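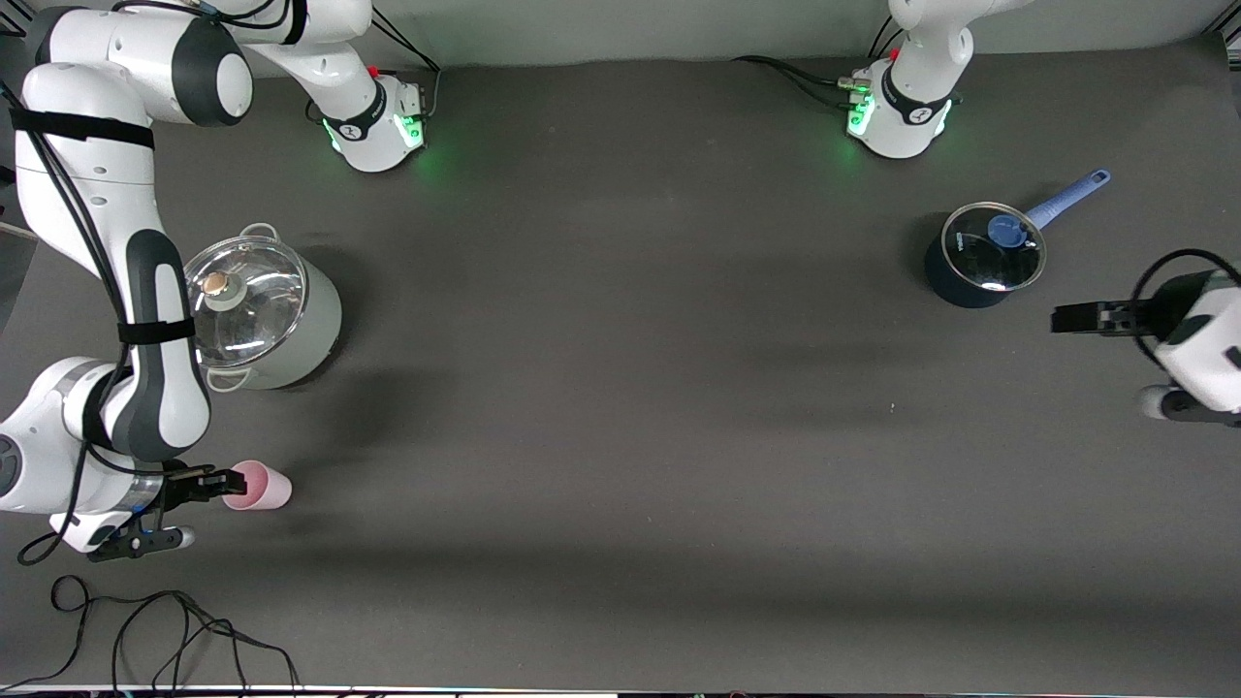
Two robot arms over the dark tabletop

Finger Independence in Beginner Guitar Practice
Project report, Olesia Prokopenko
Dec 17, 2019

1. Background

Many beginners on guitar have a problem with the ring finger and the little finger of the fretting hand. When one of them presses a string, the other one moves also. In my project I wanted to know if short daily exercises help more than one long practice in the week.

2. Method

I worked with two small groups from the Derkach music school. All players had less than one year of lessons. The first group played a chromatic exercise for ten minutes every day. The second group played the same exercise in one session of 70 minutes. Both groups used a metronome and started at 60 beats per minute. The exercise goes over four frets, on all six strings, and then returns.

I recorded every player in March and again after eight weeks. In total I checked 2,964 notes by ear. A note was marked as clean if it had no buzz and was not muted by another finger.

3. Results

The daily group reached 100 beats per minute with mostly clean notes. The weekly group became faster too, but 142 of their notes in the last recording were muted, in most cases by the little finger. The difference was smaller on the thick strings than I expected.

4. Problems

Two players changed their strings during the project, and this made the comparison more difficult. Also, my marking by ear was strict at the beginning and probably less strict later. Next time I would ask a second listener to mark the same recordings.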